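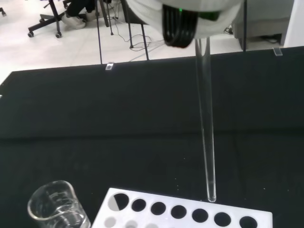

Thảo Trình
Bench coordinator, Stikon

Mon 17 May

Search jobs Keyword or location Go

Part-time bench assistant, glassware and set-up (2 positions)

Stikon is looking for two people to look after small laboratory glassware and to set out benches for our practical sessions. The work is 19 hours a week, mornings only. Both positions start in July and run to the end of the teaching year, with a chance of renewal if the Laver program goes ahead again.

We run short practical courses in basic bench skills. The people who come are mostly adults going back to study, plus a few who already work in food, water or soil testing and want to brush up. They learn how to pick up a test tube and put it back in a rack, how to pour from a beaker, how to read a scale, how to stir without knocking the glass. It is simple stuff but it has to be laid out properly, and at the moment the instructors are doing all the laying out themselves before class. That is why we're hiring.

What the job involves

Most of your morning will be spent on your feet at a bench. You will collect used glassware, wash it, rinse it, let it drain, check it and put it where it goes. Then you will set out the places for the next session from a printed sheet.

A usual place has a black covering on the tabletop, a white test tube rack, one or more clear tubes, a beaker and sometimes a glass rod. We use black under the glass on purpose. A clear tube on a pale bench is easy to miss with your sleeve, and the students find it easier to see the edge of the glass and the level of the water against something dark. The drawback is that black cloth shows every speck of lint and dust. You'll go over it with a lint roller before each session, and you'll be doing it again by mid-morning. If that sort of thing will drive you mad, please consider whether this is the right job.

The racks come in more than one hole size. The large holes are for the wide tubes and the small ones are for narrow tubes and rods. A narrow tube in a large hole will stand up, more or less, but it leans, and a leaning tube gets knocked. Part of the set-up is matching the tube to the hole and turning the rack the way the sheet says. Some exercises want the long side facing the person and some want it on a diagonal. Please follow the sheet even when it looks odd to you. The instructors have their reasons and will tell you if you ask.

Beakers are filled with tap water to the level written on the sheet. Fill them at the sink, wipe the outside, then carry them to the bench. Don't fill them at the bench from a jug. We've lost two cloths and a good many printed sheets that way.

You will also keep the glassware book. We hold 200 tubes in general use and we like to know where they are. When one is chipped it goes in the broken glass bin and gets a line in the book with the date, the size and your initials. No one gets in trouble for breaking a tube. We do get cross about chipped tubes put back in the drawer. 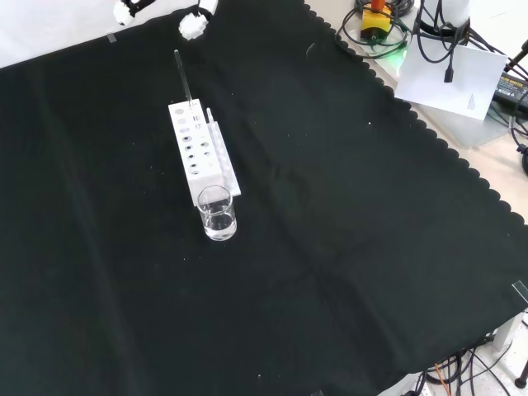 The cloths are taped at the corners so they don't creep when someone leans on the bench. Use the clear tape from the second drawer and fold one end over so it can be lifted without pulling the fibres. Cloths go in the wash when they are marked, on a cool cycle, and they are dried flat. They don't need to be ironed. A few soft creases are fine as long as the rack and the beaker sit level.

A typical morning

You would arrive and sign in at the side door, then read the sheet for the day. Sheets are pinned inside the prep room door the afternoon before. If there's no sheet, ring Vinh Mai, who writes them, and start on the washing while you wait.

Clean glass from the day before comes off the draining pegs first. Hold each tube up to the light and turn it once. You're looking for chips at the lip, cracks near the rounded end and cloudy patches that mean it needs another rinse. Good tubes go in the drawer by size.

After that you set out the places. It takes a new person most of the morning to do a full room and an experienced person a good deal less. We would sooner you were slow and right. An instructor will walk around with you for the first fortnight and check each place before the students come in.

Once a session has started you go back to the prep room and wash. You are not expected to teach or to supervise anyone. Students will ask you questions anyway, and you're welcome to show them where the paper towel is.

At the end of the shift you wipe down the sink area, restock towel and tape, and leave a note for the afternoon if anything has run low.

What we are looking for

- Steady hands and some patience with small breakable things
- Able to follow a written layout and notice when a place doesn't match it
- Comfortable standing for most of a shift, with breaks
- Able to lift a full crate of glassware from bench height to a trolley (we can arrange for someone else to do this part, please ask)
- Good enough English to read the sheets and write a clear line in the book
- Reliable in the mornings

You don't need a science background. One of our best set-up people came from a bakery and another had been framing pictures. Experience in a commercial kitchen, a pharmacy, a school lab, a museum store or a potting shed would all be useful, and so would none of those if you are careful by habit.

It would help, though it isn't required, if you have worked with glass before, if you know how to read a meniscus, or if you have kept a stock book of any kind. A current first aid certificate is welcome and we will pay for you to get one if you haven't.

The equipment you will handle

Nothing in this job is hazardous in the chemical sense. The beakers hold water. The one real risk is cut fingers, and we supply gloves for washing and for picking up breakages. For setting out, most people prefer bare, dry hands, and that's allowed.

Things you'll handle every day:

1. Test tubes. Clear glass, rounded at the bottom, long and short. Carry them in a rack or a tray and never in a pocket. When you place one in a rack, lower it straight down until it rests and then let go. Don't drop it the last bit.

2. Glass rods. Thin and very hard to see when they roll. A rod is stood upright in the rack or kept in the lined tray, and it is never left lying on the cloth. Check both ends for roughness when you wash it.

3. Beakers. Glass, with a pouring lip and a printed scale on the side. The printing wears off with hard scrubbing, so use the soft sponge. A beaker goes to the left of the rack unless the sheet says otherwise, with enough room between them to get a hand in. 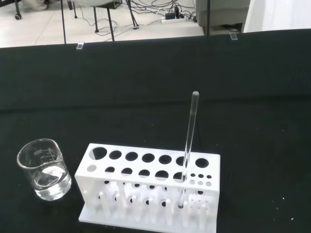
4. Racks. White, with holes in different sizes across the top. The tiered kind has rows of pegs under the top plate, and these need a bottle brush and a bit of time, as dust gathers down between them. Let a rack drain on its side before it goes back on cloth. Seven large holes along the back edge means it belongs to the Adugna set, and those stay together in the tall cupboard.

5. Cloths. Black, stored rolled and never folded. Report any with a hole or a pulled thread.

Pay and conditions

The position is paid at our casual hourly rate, with superannuation. You will be paid for set-up time, washing time and the first fortnight of training at the same rate. We close between teaching blocks and you won't be rostered then, so please plan for that. The roster is put up a month ahead and the two assistants can swap shifts between themselves as long as Vinh knows.

There's a staff kitchen with a fridge and a microwave. Please don't bring cups into the prep room. They end up in the wrong sink.

Parking on site is limited and goes early. The bus stops at the front gate and the bike rack is under cover. The prep room and teaching room are both on the ground floor with no steps, and one of the benches can be lowered for anyone who works seated.

How to apply

Send us a short letter and a résumé. One page each is plenty. In the letter, tell us about a job or a hobby where you had to put the same things in the same places many times over, and how you kept it right. We read these closely and care about them more than the résumé.

Please include the names of two people we can ring, and say which mornings you can't do.

Shortlisted people will be asked in for a paid trial. You'll be given a cloth, a rack, a beaker, a tray of mixed tubes and a layout sheet, and 50 minutes to set up as many places as you can do well. One of the tubes in the tray will have a chip in it. The trial finishes with a quick chat and a walk through the prep room, and you can ask whatever you like.

Applications can be left at the Stikon front desk in an envelope marked Bench Assistant, or sent through the form on our jobs page. Put "Bench Assistant, Vodum building" in the subject line so that it reaches me and not the main office. If you applied last year and missed out, you are welcome to apply again and you needn't write a new résumé.

Questions about the hours or the roster should go to Vinh Mai. Anything else can come to me, Thảo Trình, and mornings before class are the best time to catch me by phone.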